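Household Tips: Laundry and Textiles
Good Practice for Using a Robot Arm With Fabric at Home

Revised 28th February. This page replaces the guidance issued last August.

Home robot arms are now used for sorting, lifting and folding cloth in many households and small laundry rooms. The advice below is intended for owners of tabletop arms fitted with a two-finger gripper. It applies to the Prultoren and Zollar models covered by our service desk and may be followed for similar equipment, provided the maker's manual does not say otherwise. Where the manual and this page differ, follow the manual.

Before You Begin

Mount the arm on a level surface that does not move when pushed by hand. A folding table is not acceptable. Mark the full reach of the arm on the floor or bench with tape and keep the marked area free of cups, lamps, chargers and cords. Children and pets must stay outside the line whenever the arm has power, including when it is paused.

The stop button should be within reach of the person in charge, on the side opposite the arm's resting position. Test it at the start of each session. If the arm does not halt at once, switch off at the wall and do not use it again until it has been inspected.

Loose sleeves, scarves, lanyards and long necklaces should be removed or tucked in. Long hair should be tied back.

Preparing the Fabric

Empty all pockets. Close zippers and hooks. Take out pins, brooches and safety pins, and check hems for needles if the item has been mended recently.

New items call for extra care. Remove price tags, plastic tag fasteners, stickers and all bags or wrapping before cloth is handed to the machine. Thin film clings to fabric and can be drawn into the jaws along with it. Tag fasteners are small enough to lodge in the finger slide. Wrapping that has been removed should go straight into a lidded bin outside the taped area.

Set aside anything with beading, sequins, open lace or long fringe. These should be handled by hand. The same applies to anything wet enough to drip.

Choosing a Grip

Start with the lowest grip setting and raise it one step at a time until the cloth stays in place during a slow lift. Prultoren arms are numbered from 2 upward for textiles; the setting below that is reserved for paper. On Zollar arms, select the soft goods menu and confirm the choice twice.

Pick up cloth by a thick part, such as a seam, collar or waistband. A single layer of thin material is more likely to slip or to mark. When an item has to be gathered in a bunch, make sure the loose ends hang clear of the joints, and limit the travel speed to half.

No single item should weigh more than 300 grams unless the manual gives a higher figure. Towels and jeans are often over this limit.

During Operation

One adult should be present at all times. The arm must not be left to finish a load while the household is asleep or out.

Do not pull on fabric while the fingers are closed. Press stop, wait for the status light to turn steady, and open the jaws using the release control. If cloth has worked its way between the fingers and the body of the gripper, disconnect the power before touching it and ease the material out by hand. Scissors and knives should never be used near the fingers.
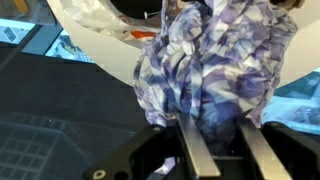 Keep hands away from the gap at the base of the jaws even when the machine seems idle. Some models close briefly on waking in order to set their zero point, and the movement comes without a warning sound.

If the same item is dropped twice, take it out of the load and fold it by hand.

Cleaning and Upkeep

Wipe the fingers with a dry, lint-free cloth after every session. Once a week, brush lint from the jaws and look for threads wound around the slide. Do not apply household oil. The Muvitz dry lubricant supplied with the service kit is the only product approved for the arms listed on this page.

Check the screws and bolts on the gripper housing monthly. A loose fastener should be tightened with the tool provided and entered in the log. A full service is due after 3,000 grip cycles, or sooner if the fingers no longer meet evenly.

Finger pads are replaced as a pair. Order part 89 from the Ait Ali service counter and have the serial number of the arm ready.

Keeping a Log

Shared laundry rooms are required to keep a written log beside the machine. Each entry should state the time, the user, the grip setting and any stoppage. Private households are encouraged to do the same. Pages should be kept until the next full service has been signed off.

Any pinch injury, however slight, must be entered in the log and reported to the service desk on the same day.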